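Lötkolben warm? Mitmachen beim Umbau-Projekt Lidalport

Für die nächste Runde von Lidalport suchen wir Leute, die alte Handheld-Konsolen nicht in der Schublade lassen wollen. Wir entwickeln eine Austauschplatine für Handhelds der Neunziger: helleres Display, Laden über USB-C, das alte Gehäuse bleibt ungeschnitten. Der erste Prototyp läuft seit Januar, und wir freuen uns jedes Mal, wenn der Startton kommt!

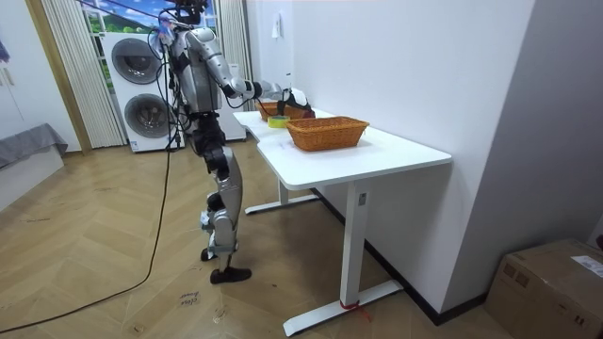 Gesucht sind 13 Testerinnen und Tester, die je eine Platine einbauen und vier Wochen lang damit spielen. Feine Lötstellen solltet ihr schon mal gesetzt haben, Profi müsst ihr nicht sein. Platine und Akku stellt Hulis, die Displays kommen von Tolton, das Gerät bringt ihr selbst mit (gern auch ein verkratztes).

In der letzten Runde war der Einbau das große Thema, auch in den Kommentaren zum Bauplan: 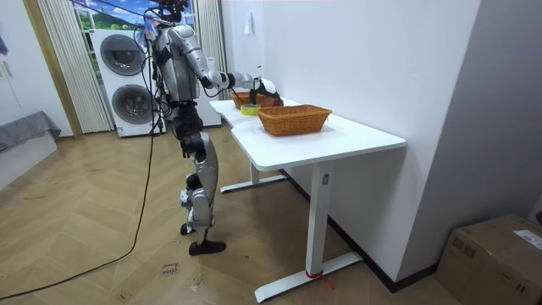

Van der Linden: Das Flachbandkabel bitte zuerst einstecken und dann den Lautsprecher anlöten, andersrum hab ich mir fast den Stecker abgerissen. Klingt danach aber super, bin wieder dabei.

Die Reihenfolge steht inzwischen so in der Anleitung. Genau solche Rückmeldungen brauchen wir, gern mit Messwerten zur Akkulaufzeit. Als Dankeschön behaltet ihr die Platine, dazu gibt es 200 Euro Aufwandsentschädigung. 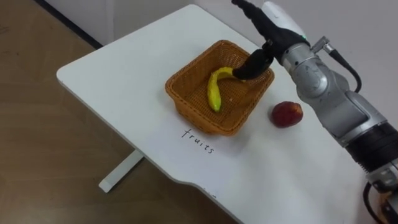
So bewerbt ihr euch

Schreibt uns über das Kontaktformular, welches Gerät ihr habt und was ihr zuletzt gelötet habt. Ein Foto der Lötstellen hilft uns sehr. Bewerbungsschluss ist der 29. Februar 2020.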